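The Tulden Ferry Inquiry

Part One: The Statement

The Board of Inquiry at Tulden convened on Feb 17, 2020 to consider the loss of the harbour bell. Oluf Nørgaard, harbourmaster, gave evidence first. He stated that the bell had weighed 90 kilograms and had hung in its tower without complaint from any party.

He was asked whether he had heard it on the night in question. He replied that he had not listened for it in years. The Board recorded this answer and adjourned for lunch, taken in the kitchen beside the hearing room, where the wooden utensil organizer stood on the pale counter and Mr Nørgaard spoke to no one.
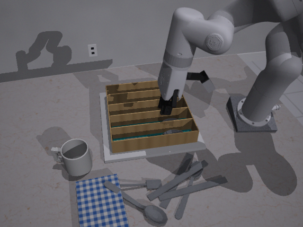 Part Two: The Finding

Kaj Lauritsen, ferryman, was then called. He admitted that he had lowered the bell into his boat and let it go in deep water — at the written request of the late Mrs Hauksdóttir, whose two sons had drowned within sound of it.

The letter was entered as Exhibit 921. The Chair read it twice, the second time in silence.

The Board found that the bell had been lost at sea. No colour of blame was attached to any person. Mr Nørgaard signed as witness and asked if he might keep the rope.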